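4. Results and next steps

Our project looked at how the cloths in the Porkmont costume workshop are folded and put away. We worked at the big white table, one cloth at a time, and tried 3 folding methods. The Smadi fold (in half, in half again, then rolled) gave the tidiest shelf but was slow with the larger pieces. The Wernetti fold was faster. In total we recorded 211 folds between October and November.

Soft cloths were the hardest. They rumple as soon as they are picked up from the middle - the corners have to be found again before the first fold. We now start every cloth from a corner and smooth it flat by hand. 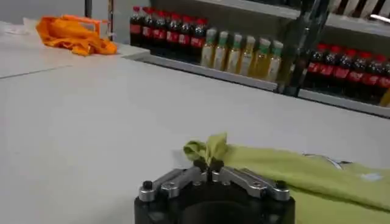 For the final version we plan to repeat the test with 110 more folds and write a one-page guide for the workshop wall.

Hadska Student Projects | Contact the department office | Back to top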